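Smoothing Action Chunks on a Two-Arm Setup

If your policy predicts short chunks of actions and your arms twitch every time a new chunk starts, this one's for you! The fix is small, and I still grin when I watch it run.

I'm assuming you already have a trained policy and the Inbridge control loop running. Mine came from 478 flower arranging demos, trained with the recipe Martim Vieira posted in September.

Step 1. Log before you touch anything. Turn on joint logging and save both commanded and measured positions for each arm. Plot them together. The jumps should line up with the chunk boundaries.

Step 2. Overlap the chunks. Ask for a new prediction while the old one still has steps left, and keep both in the buffer.

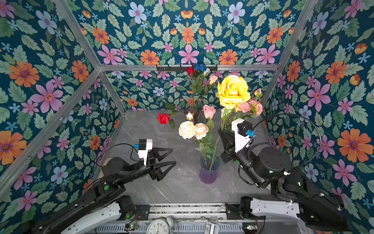
Step 3. Blend the joints, but leave the grippers out of it. Ramp the weight from the old chunk to the new one across the overlap. A blended gripper command can land halfway between open and closed, and with a thin rose stem that's a dropped flower. Take the gripper value straight from the newer chunk. (Thanks to Nelu Pîrvu for catching this in my first version!)

Step 4. Check your timestamps. Stamp each chunk with the time its camera images were captured, then skip the steps that are already in the past. My delay was nearly 300 ms, way more than I'd guessed.

Step 5. Plot again, same joints, same scale. If one arm is still jumpy, make sure both arms read from the same clock. I lost an evening to that one.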